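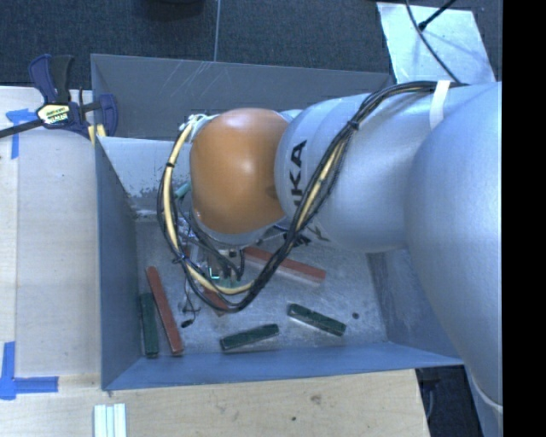 From: Manju Gautam
Date: Sun 2 March
Subject: Re: [grippers] Stundach or Skuka for blocks in a metal bin?

Hi all,

I finally have something to report on this, and I'm pretty excited! Answers between the quotes.

> Has anyone run the Stundach and the Skuka back to back on the
> same arm? We pick rectangular blocks and the ones lying close
> to the wall are killing us.

Yes, all last week! 200 picks each, red and green blocks in a sheet metal bin with sloping sides. The Stundach missed 26 and the Skuka missed 50. I expected it to go the other way, since the Skuka closes so much faster, but the slimmer Stundach fingers get down beside a block that's standing up against the wall - lovely to watch.

> Did you have to change anything on the cabling?

Only the loop at the wrist. I leave it big, with a tie on the side of it and another partway down the diagonal run, so the last joint can turn without tugging. The catch is that a loop that size hides a good part of the gripper from our fixed camera. The Vasa controller doesn't care, but you will when you go back through the misses!

Do clamp the bin and tape your marks on the table before you start. Mine crept during the first 2 runs and I had to throw those out (they aren't in the numbers).

Next up is the Thakur with soft pads. If anybody has finger drawings for it, please send them over, I'd love to print a set this week.

Manju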